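Brerkel Neighbors Help Board
Home and Yard > Appliances > Washers and Dryers

Washer walks across the laundry room during spin. Is it me or the floor?

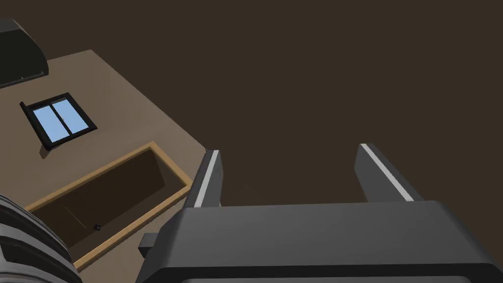
Posted 2026-02-22 by olex_upstairs

I have a Vikard front loader that came with the house. The house is old, the laundry room is on the second floor, and the previous owners left me the washer, a drawer of unlabeled keys and a note wishing me luck. I thought the luck was about the roof.

For the first year the washer behaved. In July I had new vinyl put down, which meant the machine got pulled out and shoved back in. Ever since then it goes for a stroll during the final spin. It starts out against the back wall and ends up 13 inches closer to the door. Last week it got far enough to block the door, with me on the hallway side, and I had to wait for the cycle to end and then lean on the door until I could squeeze through. My dinner did not benefit.

What I've done so far:

Checked the level front to back. Looks fine. Side to side it's a hair low on the left, and I cranked the left front foot until it looked better.

Took out towels one at a time to see if the load was too big. It walks with a full load, a half load, and one time with a bath mat all by itself. The bath mat was the worst of the lot.

Put down a rubber mat from Jiang Hardware, the kind sold for exercise bikes. Now the washer and the mat travel together.

Shipping bolts are out. I know that's the first thing everyone asks. The holes in the back have the little plastic plugs in them.

It gets clothes clean and it doesn't leak. It makes a thump at the start of the spin, then a hum, then it heads for the door. The repair place wants $200 just to come up the stairs and look at it, and I'd like to know whether there's something dumb I should rule out before I pay somebody to rule it out for me. Is this the feet, the floor, or something worn out inside?

3 replies

soapdish_jones

Front loaders are all junk. Get a top loader. Mine is 40 years old and has never moved an inch, and when it does die I'm going to have it buried in the yard with a marker.

Have you tried putting less in it?

cranky_on_maple

The original post says it walks with one bath mat in it, so I'm going to say yes, less has been tried.

A bath mat alone is a terrible test, by the way. It soaks up a bucket of water, sticks to one side of the drum and turns the whole thing into a paint shaker. Any front loader will complain about that. Wash it with a few towels for company and forget that result.

My money is on the feet. You say you raised the left front one. Did you then tighten the locknut? Each foot is a threaded post, and there's a nut on it that has to be run up snug against the bottom of the cabinet. If it's left hanging halfway down, the foot turns on its own from the vibration and your careful leveling is gone within a few loads. Flooring guys never touch the nut. They put the machine back where they found it, more or less, and go to lunch.

How I'd do it:

Unplug it and shut off the water. Get the rubber mat out of there. A soft mat under a front loader lets it rock, and rocking is how it walks. It's great for an exercise bike, which as far as I know doesn't spin a load of wet jeans.

Push down on opposite corners of the top, front left and back right, then the other pair. If it rocks at all, you have a short foot. A level won't tell you this. A machine can be dead level and still be standing on three legs, like a table in every restaurant I've ever been seated in.

Screw all the feet in as far as they'll go and start over. The lower it sits, the better it behaves. Raise only the ones that need it. On some Vikards the back feet adjust and on some they don't, and the manual is no help because it covers both and doesn't say which one you bought. Reach under and see if they turn.

When it doesn't rock, check the level both ways, then lock every nut. You'll want a flat wrench and a second person to tip the machine back a little. Do not tip it back by yourself with your arm under it. I have done that and it was a long afternoon.

Then run an empty spin with the machine pulled out a few inches so you can watch it. If it stays put empty, try a normal load of mixed clothes.

If it still wanders with all the feet locked, open the door and press down on the drum. It should bounce up once and settle. If it keeps bobbing, your shocks are worn out. There are 2 on most of the smaller ones. It's a part you can change yourself if you don't mind lying on the floor saying things.

tuesday_lint

Agree with the reply above on the mat and the nuts. I'd add the floor, though. Second story, old house, and new vinyl, which is slicker than whatever was there before. I had this exact problem in my last place. Feet perfect, nuts tight, and the washer still crept along like it was late for something.

Two things helped. First, I wiped down the vinyl and the bottoms of the feet. There was a film on mine, some kind of installer's cleaner I guess, and rubber feet on that stuff might as well be on ice. Second, I bought the hard rubber cups that go under each foot. Not the thick squishy ones. They were cheap and they grip.

Also find out which way your joists run. If the washer is sitting in the middle of a span it'll bounce no matter what, and moving it over to the outside wall can make a big difference. If you can't move it, a piece of thick plywood under the whole machine, screwed down, spreads the load out. Of course then you've put screws through your new vinyl, so maybe save that for when you're really mad at it.

You could also drop the spin speed one notch in the meantime – clothes come out damper but the door stays available.

olex_upstairs

Three of the four nuts were nowhere near the cabinet. The fourth one is painted on. Mat is gone, feet are redone, floor's been wiped. It moved half an inch on a load of sheets, and I can live with that for now. Going to order the cups anyway.

The drum bobs twice when I push on it. Is twice bad?

cranky_on_maple

Twice is middle-aged. Leave it alone.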